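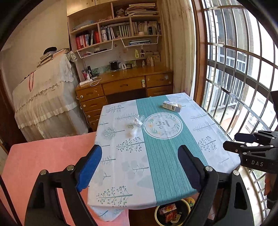 Pallside hand gripper (setup and upkeep)

The Pallside is a hand-held gripper with two black jaws, the kind you carry around a room and work with your own fingers so that a robot can later learn from what you picked up and how. I've looked after a pair of them for a good while now, so this entry leans on my own bench notes as well as the Nurmi handbook (the old edition, which I still like better than the new one!).

Parts

Each unit has a handle, a trigger, two arms and two jaws, and every jaw has a rubber pad on its inner face. The pads are what you'll be fussing over most. They come in blue and in a dark navy, and you can run one of each on the same gripper with no trouble at all, as I do on mine. Some people will tell you the navy is the harder rubber. I've never felt a difference, and the handbook lists them under one part, number 1698, so order whichever the shop has.

The arms are held by round-headed screws, silver on the units I know. Don't swap in longer ones from the junk drawer. I did that once and spent an evening working out why the jaws stopped short of closing.

Setting up

Start with the jaws open and the trigger let go. Look down the arms from behind: the jaws should sit level with each other, and if one droops, loosen the screws on that side, line it up, and snug them down again a little at a time. Then close the jaws on a strip of paper and tug. It should hold along the whole pad. If it slides out at the tips, the pads are toed out and you need to go back to the screws.

After that comes the zero. Close the jaws all the way, hold for 5 seconds, open all the way, hold again, and save. Everaldo Vieira, who taught me this, does it 4 times and throws away the first, and I've copied him ever since (superstition maybe, but my numbers are steadier).

With a pair, set up left and right one after the other and label them before you put either one down. They look the same from the back and it's very easy to save the left zero onto the right unit.

Trying it out

I like an ordinary home table for the first run, cloth and all. A small box is a good start, then something awkward such as a crumpled plastic wrapper, then a cotton ball. Clear plastic is the real test, as a worn pad just skates over it. Cotton tells you about the trigger: if you can't pick it up without squashing it flat, the return spring is too stiff or the pivot wants cleaning.

Upkeep

Wipe the pads with a damp cloth after each session and let them dry with the jaws open. No alcohol, it makes the rubber shiny. Lint from tablecloths works its way into the pivot, and a soft toothbrush gets it out. I change pads after about 7 weeks of steady use, always both jaws together, and I redo the zero straight afterward.

Common faults

Jaws click on closing: a loose arm screw, nearly always.
Jaws close crooked: pad not seated, or glued over old glue. Peel, scrape, try again.
Trigger slow to return: lint in the pivot. Oil only makes it worse.
Zero drifts during a session: check the cable where it enters the handle. Rimow sells a spare, and the Finer one fits too if you trim the collar.

See also: Pad replacement; Trigger springs; Working with two grippers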